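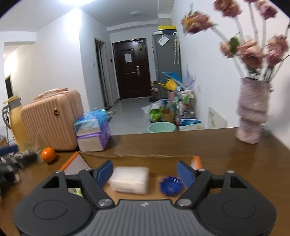 Puvisance Tenants and Owners Forum
Board: Waste and Recycling
Topic: Revised sorting rules for cardboard and small plastics

danko_admin
Members are advised that the revised sorting rules for the Danko building take effect in May 2026. Flattened cardboard is to be placed in the blue bin on the ground floor. Bottle caps and other small plastics will no longer be accepted loose. The contractor, Zasix, has confirmed that loose items smaller than a jar lid fall through its screens and are sent to landfill. Questions may be posted in this thread.

level8_resident
Thank you for the notice. I would ask that the rule on small plastics be reconsidered. The previous contractor accepted caps when screwed back onto the bottle, and residents were told as recently as February that this would continue. A change at this notice is unreasonable.

danko_admin
Caps screwed onto a bottle of the same material remain acceptable. The rule concerns loose caps only. The wording of the notice on the lift door will be amended.

stosura_lane
I write as an owner in the neighbouring building, which has used Zasix for two years. The contamination fee is the matter to watch. Our building was charged $3647 in one year, largely for food residue and for cartons left unflattened with their contents still inside.

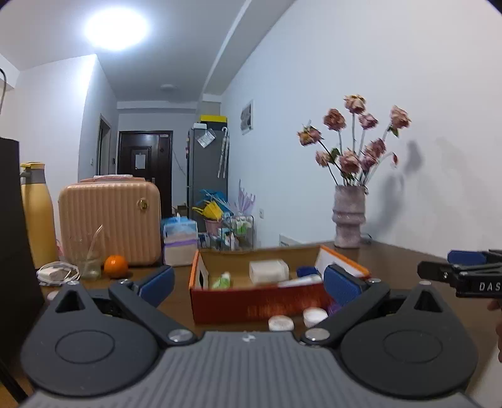
bin_room_36
The notice gives no guidance on mixed household items, and this is where most errors will occur. Many residents clear a drawer or bathroom shelf into the nearest carton and carry the whole lot down. An open box with a red-orange front and a couple of tubes inside, for instance, cannot go into the blue bin as it stands. The box must be emptied and flattened, and each item dealt with according to its material. I propose that a one-page guide be placed in every letterbox.

level8_resident
I do not support a printed guide. A paper mail-out to reduce waste is difficult to defend, and the last one was left on the foyer floor. A sign above the bins would suffice.

bin_room_36
With respect, the existing sign has been above the bins for years – it has not been read. Older residents have asked for something they can keep in the kitchen.

danko_admin
Both suggestions are noted. A sign will be installed first, and printed copies will be available from the office on request.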